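Handing over donut boxes: how many demos before training?

orker_lane
We have 103 demos of the box-to-tray task and the arm still tips on the release. Is 200 the usual target?
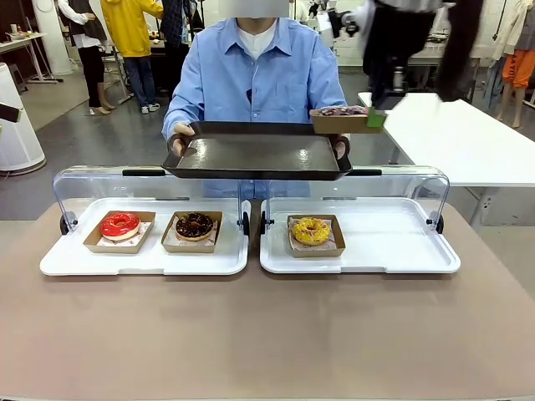 Reply 2
slaoui
I'd stop at 50 and train. You learn more from the first bad policy than from another week of teleop. Does your person always hold the tray level like that?

Reply 3
orker_lane
Mostly, yes. Two people take turns.

Reply 4
laltetti
Disagree with slaoui. 50 is fine for a fixed target, but a tray in someone's hands moves. Go to 200 – and vary the height and who holds it.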